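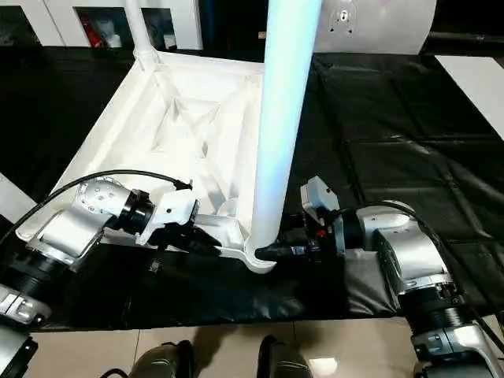
White plastic stool or chair base by the look of it, upside down, legs in the air, black sheet underneath. Stool thread, sorry in advance 🧵

So I've fallen down a hole of white plastic flat-pack stools and I'm taking you all with me. Started on Sunday when I finally admitted the step in our bathroom was a death trap and went looking for a new one.

First thing I learned: always look at the bottom! The top of a plastic stool tells you nothing, they're all smooth and shiny in the shop. Flip it and you get the ribs, and the ribs are where the strength is.

I do love the underside of this sort. All those angled ribs running down into a sort of pyramid hollow in the middle, with a raised rim round the outside. Much prettier than the top if you ask me, and I'd happily have it on the wall.

Legs though. LEGS. I bought a four-legger from a shop in Pendville and two of mine went in like a dream. The other 2 needed my full body weight and some words I won't type here.

My tip for anyone doing one this week - build it upside down, on something soft. An old sheet will do. I did mine straight on the kitchen tiles and there's now a scuff on the seat that I see every single time I brush my teeth.

Second tip - push the leg in right down by the joint. If you hold it up at the foot end it just waggles about and you feel like you're steering a boat.

Kittipong Kongkaew replied to my last post asking if you can use a mallet. You can, but put a folded tea towel over the end first. And gentle taps! I got carried away and had to go back for a spare foot.

The spare foot cost me £2 and a 27 minute wait at the counter, behind a man returning a whole wardrobe. Fair play to him, he'd carried it in himself.

Anyway it's up, it doesn't wobble, and I can reach the top shelf where the good towels live. Found a hot water bottle up there I'd given up on in October.

Next job is the matching bench. The box has been in the hall all week and I keep walking round it. Will report back, if anyone has built one please tell me how long to set aside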